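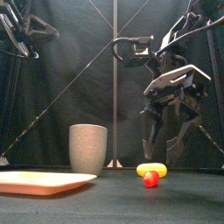
Search this site Go Advanced search
Print this page E-mail this page

Walk-Through Checklist, Robot Demo Stand
Open day at Radorport, Ďurica Hall, Imodholm
Walked Thu 2 January by Shahnaz Sikder
Copies to Emília Danko, Gøran Nygård, Dalibor Polák

Hi all. Same form as last time, and I've typed my comments right under each item so you don't have to squint at my handwriting. OK means OK. FIX means it has to be done before doors. WATCH means I can live with it but I want a person keeping an eye on it. I did the walk in the afternoon with Gøran at the controls and Valentina Cisternas playing the part of a nosy visitor (she was very good at it, maybe too good!).

SECTION A – GETTING IN AND OUT

A1. Main doors open fully and stay open. OK
Both leaves latch back.

A2. Side exit clear, inside and outside. FIX
Inside is fine. Outside there's a pallet of folding chairs parked right across the ramp. I asked at the front desk and they said it was going "later," which I've heard before. Emília, can you chase it?

A3. Occupancy sign posted. FIX
We have 2,000 square feet in Ďurica Hall and the sign is for the big hall next door. Somebody must have swapped them after the boat show. Need the right one up by the entrance.

A4. Headcount plan. WATCH
Radorport is planning on 2,000 people through the whole site during the day. We won't get them all, but we had a real bottleneck in September when the school buses came in together, so I want the door person holding groups at 50. Please don't let a teacher talk you into "just one more row." I've been that teacher.

A5. Aisle wide enough for wheelchairs and strollers. OK
Valentina and I pushed the loaner chair the whole way around, including the tight turn by the coffee table. It goes. If the coffee table gets a second urn it won't, so no second urn.

SECTION B – THE BARRIER

B1. Barrier complete on all public sides. OK
Waist-high panels, all pinned. I leaned on every one of them and then I got Gøran to lean on them too, as he's a good bit heavier than me.

B2. A visitor can't reach the table over the barrier. FIX
So this one bugged me. From the front it's fine. At the left corner Valentina went up on her toes, stretched, and got her fingertips over the edge of the tabletop. She's not especially tall. Move that corner panel out by one floor tile and re-tape it. The arms were off while we tried this, in case anybody was wondering.

B3. A small child can't get under or through. WATCH
The gap at the bottom is okay on paper. Toddlers don't read paper. Whoever's talking to the crowd should look down every so often, that's all I'm asking.

B4. Operator gate closes by itself. FIX
Closes nicely from wide open and hangs there if you only open it halfway. Wants a stronger spring or a drop of oil, Dalibor will know which.

B5. "Do not cross" signs in place. OK
Nice and big. There's a typo in the smaller one by the gate ("Authorised and trianed") but it does the job and I'm not holding up an open day for it. Reprint for next time, with American spelling while you're at it.

SECTION C – THE ARMS

C1. Mounting bolts checked and marked. OK
Gøran did these in the morning with the torque wrench and put paint marks across each head. I went round after him with a flashlight and all the marks line up.

C2. Emergency stops work. OK, and I'm happy about this one
We have four: one at the operator seat, one on each end of the barrier, and one on the back wall. I hit every one with both arms moving. Stopped each time, stayed stopped, and wouldn't restart until it was twisted out and reset from the seat. Last year the one on the back wall only stopped one arm, which was a fun discovery to make with a camera crew standing there, so thank you to whoever rewired it.

C3. Restart takes a deliberate action. OK
See above. Also tried yanking the mains and plugging it back in. The arms sat there and waited to be told.

C4. Speed limit set for public running. FIX
It's set to 50 percent, as agreed with Rumov, but it's set in the ordinary menu where any operator can bump it back up. I did it myself in a few seconds with Gøran watching. Lock it behind the supervisor code please. I know it looks slow to you guys. It doesn't look slow to a person who's never stood next to one.

C5. Arms can't run into each other. OK
We ran the shared-zone test, where each arm is told to go to the middle while the other is already in it. The second arm holds back and shows the yellow message. Try it for the public, they'll like it.

C6. Arms can't run into the poles or brackets. WATCH
Fine in the saved routines. In hand-guided mode there's nothing but the operator's good sense. Stay away from the pole at the back of the table and you'll be all right.

C7. Grippers: finger pads secure, no sharp edges. OK
I pulled on each fingertip with power off. Solid. Force is on the low setting. I put a pencil in there and it held it without leaving a dent.

C8. What happens to a held object when the stop is pressed. WATCH
It stays held. That's what we want, but the crowd folks need to know it, because people will ask and at our last practice I heard three different answers from three people.

SECTION D – CABLES

D1. Cables on the arms have enough slack and nothing snags. WATCH
I spent longest on this one. There's a good bit of cable looping around up by the wrist and the camera, and I had Gøran take the right arm slowly through everything it does, end to end, while I watched only the cables. Nothing caught. It did brush once on the way back to the rest position. I'd like someone to look at it again at lunchtime, as ties creep over a morning of running.

D2. Connectors pushed home and latched. OK

D3. Floor cables covered. FIX
Covered everywhere the public walks. NOT covered behind the curtain, where we walk, and I caught my toe on one with a full mug in my hand. We deserve cable ramps too! There are spares in the gray trunk.

D4. Power strips not chained together. FIX
One into another into another, under the operator seat, with a phone charger at the end of it. You know who you are. Dalibor, can I have a second feed from the wall box?

SECTION E – TABLE AND OBJECTS

E1. Table steady. OK
Gave it a good shove from each side.

E2. Nothing on the table that can break. OK with a comment
I dropped everything in the object box on the concrete from waist height. All survived, including the cup, which I was worried about. If anybody brings their own mug from home as a substitute, the answer is no.

E3. Nothing small enough to be a choking hazard within public reach. FIX
The stuff on the table is fine where it is. The spares were in an open box on the public side of the barrier. Put the lid on it and put it under the operator seat.

E4. Round things kept from rolling off. WATCH
The red one is the troublemaker. It gets nudged, off it goes, and a helpful kid ducks under to get it for you. Rule for the day: if anything hits the floor it STAYS on the floor until the arms are stopped and the operator goes and gets it. Say it out loud to the crowd before every run.

E5. Tabletop clean. OK
Wiped down. No food or drink on it, ever, even for the funny photo.

SECTION F – BACKDROP AND LIGHTS

F1. Curtain fabric fire-rated and label present. FIX
The label is on the left-hand curtain and I can't find one on the other. Rumov supplied them as a pair so it's very likely fine, but I can't sign for likely. Emília has written to them asking for the certificate.

F2. Curtain can't get drawn into the arms. OK
Full stretch backward and the arms still don't get near it. I also turned the big fan on to see how much the fabric moves. It moves a little. Leave the fan off.

F3. Lamps clamped with a safety wire. OK
Warm to the touch after an hour, no more than that.

F4. No glare in the operator's eyes. WATCH
Gøran says it's fine. I sat in his seat and it wasn't fine for me, but I'm shorter. Whoever takes over after lunch should check before starting.

SECTION G – PEOPLE

G1. Two people on the stand at all times, one operating and one talking. OK
Rota is on the wall. Gøran and Valentina in the morning, Dalibor and Emília after lunch, and I'll float.

G2. Operator doesn't chat while driving. WATCH
I love you all, but you chat. If a visitor asks the operator something, the talker answers it. If the talker doesn't know, stop the arms and then have your conversation.

G3. Hair, lanyards, sleeves. FIX
Radorport gave us the long lanyards again, the ones without a breakaway clip. Nobody goes inside the barrier wearing one. I've asked for clip-on badges.

G4. Visitors trying the controls. WATCH
Agreed with Rumov: one visitor at a time, seated, with our operator standing next to them and a hand by the stop. Left arm parked. Kids need their adult within arm's length. We don't do this at all when the line is past the coffee table.

G5. First aid kit and named first aider. OK
Kit is full and in date. That's me before lunch and Dalibor after.

G6. Everyone can say where the assembly point is. FIX
I asked and got "the parking lot," "which parking lot," and a shrug. It's the grass by the flagpoles. I'll ask again in the morning.

SIGN-OFF

Not signed yet. I'll come back once the FIX items are done and go through those only, so please don't all reply telling me what's been done, put your initials next to it on the paper copy on the gate. The ones I care about most are B2, C4 and D4, and I won't let the arms be powered with people in the hall until those three have initials on them.

Gøran, you've still got my good flashlight.

Shahnaz

Print this page E-mail this page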